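Chapter 7

Clearing a Surface

What this chapter covers
Why "clear the counter" is a poor instruction
The difference between clearing, cleaning and storing
How to judge claims about time saved
Plain white surfaces and what they hide

7.1 A word that does too much work

Most household manuals tell you to start with a clear surface. Few say what they mean by it. One manual means that everything has been lifted off. Another means that everything has been lifted off and the top has been wiped. A third, the Purnlow handbook that many training kitchens still keep on the shelf, seems to allow a kettle, a knife block and a fruit bowl to stay where they are, and calls the result clear anyway.

You should be suspicious of any word that covers all three. If two people share a kitchen and each has a different idea of clear, they will both do the job and both be annoyed. In this chapter a surface is clear when nothing is resting on it. Whether it is clean is a separate question, and we take that up in Chapter 8.

7.2 Where did the things go?

A clear counter proves very little about a kitchen. The mail may be in a drawer with the batteries. The pans may be stacked in the oven, where someone will find them the next time it is turned on. Tidying that only moves a pile has a cost, and the cost is usually paid by whoever cooks next.

The Pukham household survey asked 200 homes to clear one work surface every evening. The published summary made much of the result: most homes kept it up. Read further and you find that the survey never looked inside the cupboards. It also ran for only 2 weeks, which is long enough to please a visitor and much too short to show a habit. We use the survey in this book -- there is not much else to use -- but we do not lean on it.

The same caution applies to the time figures. Zudia, which sells storage trays, says its customers save 325 minutes a month. Saved compared with what? The company does not say how long the trays take to fill, label or empty.

7.3 Looking at a white surface

Plain white is popular for worktops and tables on the grounds that it "shows everything." Test this before you believe it. A coffee ring shows. Spilled flour, salt or sugar may not, and a thin film of grease can be hard to find under even light. Shading makes the job harder still. One white top can look bluish in one part and gray in another with no mark on it at all, and anything held close to it adds a shadow of its own.

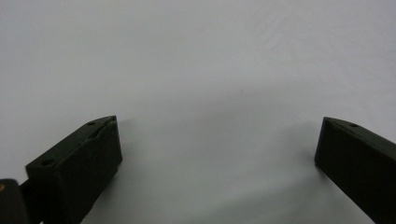
7.4 Before you go on

Pick one surface at home and leave it alone for a day. Write down each thing that lands on it and who put it there. Do not tidy as you go, and do not warn the others in the house if you can help it -- people behave better when they know there is a list.

Then sort your list by where each item should have gone. Some items will have no proper place. Mark those with a star and keep the page, as you will need it for the Kovalchuk sorting method in section 7.5. The method has its own weak points, and we will come to them after you have tried it once with your own list.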